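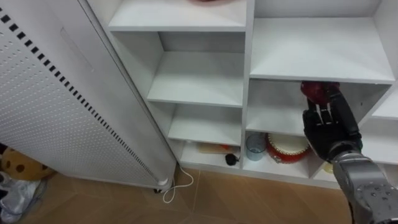 Fig. 1. Hand in the middle compartment of the shelving unit, fingers round the red fruit, just under the next board up.

Lecture 6: What "place it on the shelf" asks of the planner
Notes by Roswitha Moser

Read these with the Warnon planner manual open at the section on collision margins. The manual is optimistic. Most demos are too, and last week's discussion of the Grotside paper was far too kind to it.

1. Free space is a claim

The planner treats a cell as free if no depth point has landed in it. In Fig. 1 the shelving is white with plain backs, and there is a clear glass cup in the lowest compartment. Many depth sensors return little or nothing from clear glass, so a map built that way may report a hole where the cup is and the planner will happily route a wrist through it. Keep three labels: occupied, free, unknown. If your code has only two, find out which one unknown was folded into before you trust any result.

The tall perforated panel on the left is a different sort of trouble. A grid of tiny holes can come back as speckle, and an outlier filter tuned on solid boards may remove part of it. Plot the raw points first, then the filtered ones.

2. Thin things

A white cable lies on the tiles in front of the lowest shelves. With a coarse voxel size it will be merged into the floor. The arm may not care, but a mobile base should. Ask what your floor-removal step throws away and whether anyone downstream needed it.

3. The held object

Once the fingers close, the fruit is part of the robot for collision checking. Students attach a sphere, pick a radius and move on. Look at how near the fruit is to the board: a generous sphere makes the start state invalid and the planner returns nothing, while a mean one passes every check and lets the fruit scrape the edge. Wallner's trick of switching off the check for the first part of the path gets you a path. I would not call it a solution.

4. Success rates

The Osdale log set has 16 shelf runs, and 2 were dropped as "operator error" with no further note. I don't accept that label without the joint traces - neither should you. Report the dropped runs in the same table as the rest.

Exercise

Run the planner with unknown treated as free, then as occupied. Keep the same start and goal poses. Hand in both paths, the planning times and a short paragraph on which one you would stand next to. Due 9 July 2026.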